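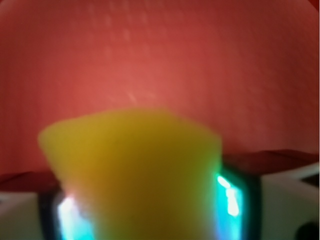

Wrist camera drifting out of calibration on the bench cell – how often do you redo yours?

rcondori
Hi all, long-time reader and not much of a poster, so please bear with me. I look after the small pick-and-place cell in our Deltent room, one arm, two fingers with the lit pads, little camera at the wrist. Since June I've been redoing the camera-to-gripper calibration more than I'd like. It comes out lovely, I go home happy, and 298 cycles later (that was the last run, I keep a log) the part is being taken off center again. Soft yellow pieces over a red surface, nothing exotic. Before I order a new mount I'd love to hear what the rest of you do.

Laurier_O
Welcome, Roxana! Before you spend any money, put a wrench on the camera bracket. Ours at Firngate had two screws that felt tight and weren't, and I chased software for most of a month before I thought to check. Also, what are you focused on? If it's the work surface, the part will be a big soft blur by the time it's between the fingers, and that's fine as long as you don't ask the vision to measure anything there.

rcondori
Focused on the surface, yes, and the held part is very blurry. I have been using its top edge to check the grip, I'm a bit embarrassed to say.

t_ostergaard
Well, I'd stop that, but I don't think it's your drift. My money is on the pad lights. Cyan light that close to yellow foam or plastic will turn the near side greenish, and if your color threshold is snug the software loses a strip off that side and thinks the center has moved. We had our pads at 100 percent and dropped them to 34, and I haven't touched the calibration since.

Laurier_O
Troels, I'm fond of you but I disagree. A tint gives you the same error from the first cycle. Hers starts out good and wanders, and to me that says something is moving.

t_ostergaard
Unless the pads get brighter or dimmer as they warm up! Ours did. Lock the exposure and the white balance too, Roxana, or the camera will try to help you.

solponce
Could be a bit of both, dear people. When I set up the Estberg cell I put a small printed target at the corner of the table and had the arm visit it every 95 cycles and write down the offset. If it creeps, look for screws. If it jumps around with the lighting, look at the pads. Takes an afternoon to set up and you'll be glad of it every week after.

rcondori
Thank you all so much, this is more help than I'd hoped for. Went in this morning with the wrench and one bracket screw took almost a quarter turn – so, point to Laurier. I've put thread locker on it and recalibrated, and I'm turning the pads down anyway while I'm in there. Soledad, would you share the target you print? Mine are all too big for the corner I have free.

solponce
Sending it tonight. Print it matte, the glossy paper gave me fits.

t_ostergaard
I'll wait for the log before I give Laurier his point.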